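4.3 Setting out the peg and disc parts

Read Section 4.2 before starting. The Groltbridge board must be on the table with its long edge parallel to the front of the table, and must not rock when pressed at any corner.

1. Wipe the board with a dry cloth. Do not use solvent cleaners on the white surface.

2. Open parts bag 5 and tip the contents into a shallow tray. Check them against the parts list in Section 2. Return any chipped or bent part to the bag and mark the bag.

3. Place the blue disc flat on the board, toward the far end. Leave clear space on all sides for fingers to close on its rim.

4. Stand one small blue peg to the left of the disc.

5. Stand a second small blue peg a little below the disc and to its right.

6. Stand the small white post between the two pegs.

NOTE: The white post is hard to see against the white board. Locate it by touch before moving any other part.

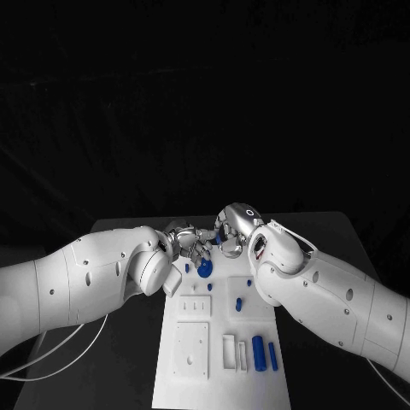

Figure 14. Blue disc, blue pegs and white post set out on the board.

7. Check that each peg stands upright without support. If a peg leans, lift it straight up, clean the underside and set it down again. Do not twist it.

8. Lay out any remaining small parts on the near half of the board. Parts must not touch one another.

CAUTION: Keep sleeves and cables clear of the board. A peg knocked over can roll off the table.

NOTE: The board may be used under overhead or side lighting.

4.4 Clearing the board

1. Remove the white post first, then the pegs, then the disc.

2. Count the parts back into bag 5 against the parts list. Report missing parts on the form supplied with the Plerora kit.

3. Store the board flat. Do not stack other items on it.

Replacement pegs and posts are ordered by bag number only. Single parts are not supplied.

Groltbridge Board Set-up Guide | Issued 3 Sep 2024 | © Plerora | Contact your supplier for parts | Back to top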